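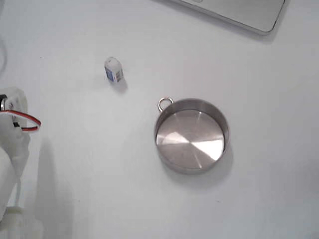
Une casserole en inox, basse et sans couvercle, sur un plan blanc.

Comment enlever le voile blanc et les traces brunes au fond d'une casserole en inox

Mise à jour : Oct 14, 2018

Quand je me suis installé à Warkville, j'ai découvert l'eau dure. Après deux semaines, toutes mes casseroles avaient un voile blanc au fond, et la plus grande avait en plus un cercle brun que l'éponge ne voulait pas enlever. J'ai essayé beaucoup de choses, quelques-unes mauvaises. J'écris ici la méthode que j'utilise maintenant, dans l'ordre où je la fais.

D'abord, regardez quel type de tache vous avez

Le voile blanc ou gris clair, un peu poudreux au doigt, c'est le calcaire. Il demande un acide.
Les reflets bleus ou arc-en-ciel viennent d'une chauffe trop forte. Un acide doux les enlève aussi.
Le brun ou le noir, c'est de la nourriture brûlée ou de la graisse cuite. Il demande le bicarbonate et du temps.
Les petits points blancs en creux sont des piqûres de sel. Ceux-là ne partent pas, le métal est attaqué. On peut continuer à cuisiner avec.

Si vous avez deux sortes de taches, commencez par le brun. Le calcaire se traite après.

Ce qu'il faut

Du vinaigre blanc ordinaire
Du bicarbonate de soude
Une éponge non abrasive (la face verte raye, même celle de bonne qualité)
Une spatule en bois
Un chiffon en microfibre bien sec

Pour le brûlé

1. Versez 500 ml d'eau dans la casserole. Le fond doit être couvert complètement, ajoutez un peu si elle est large.
2. Ajoutez deux cuillères à soupe de bicarbonate et mélangez. Ne le faites pas dans l'eau déjà bouillante, la mousse monte très vite et déborde.
3. Portez à petite ébullition et laissez dix minutes, fenêtre ouverte si l'odeur vous gêne.
4. Éteignez et laissez refroidir. Moi je laisse toute la nuit.
5. Décollez avec la spatule en bois, videz, rincez.
6. S'il reste une trace, faites une pâte avec du bicarbonate et quelques gouttes d'eau, étalez-la, attendez une demi-heure et frottez en suivant le sens du brossage du métal.

Cette dernière précision est importante. Sur un fond brossé en cercles, on frotte en cercles. J'ai frotté une fois de gauche à droite avec trop d'énergie, et les rayures se voient encore quand la lumière vient de côté.

Pour le calcaire

1. Mélangez une part de vinaigre et trois parts d'eau froide, juste assez pour couvrir le fond.
2. Chauffez doucement, sans faire bouillir. Les vapeurs de vinaigre piquent les yeux.
3. Coupez le feu et attendez 15 minutes.
4. Passez l'éponge, rincez à l'eau claire, puis lavez avec le produit vaisselle habituel.
5. Essuyez tout de suite. Une casserole qui sèche à l'air reprend son voile le même jour — au moins avec l'eau de chez moi.

Les erreurs à éviter

L'eau de Javel. Elle attaque l'inox et laisse des piqûres. De plus, il ne faut jamais la mettre avec du vinaigre, le mélange dégage un gaz dangereux.

La laine d'acier. Elle raye et laisse des petits fils qui rouillent ensuite dans l'évier.

Le vinaigre et le bicarbonate ensemble. Cela mousse beaucoup, mais les deux produits s'annulent. Il faut les utiliser l'un après l'autre, avec un rinçage entre les deux.

Le sel dans l'eau froide. Attendez que l'eau soit bien chaude avant de saler, et remuez.

Et les poignées ?

La graisse se cache autour des rivets. Une vieille brosse à dents avec la pâte de bicarbonate marche très bien. Si vos poignées sont en bois ou en plastique, ne laissez pas tremper la casserole entière.

Je refais le traitement au vinaigre une fois par mois, et le bicarbonate seulement quand j'ai oublié quelque chose sur le feu. En juillet, avec les confitures, c'était presque chaque semaine.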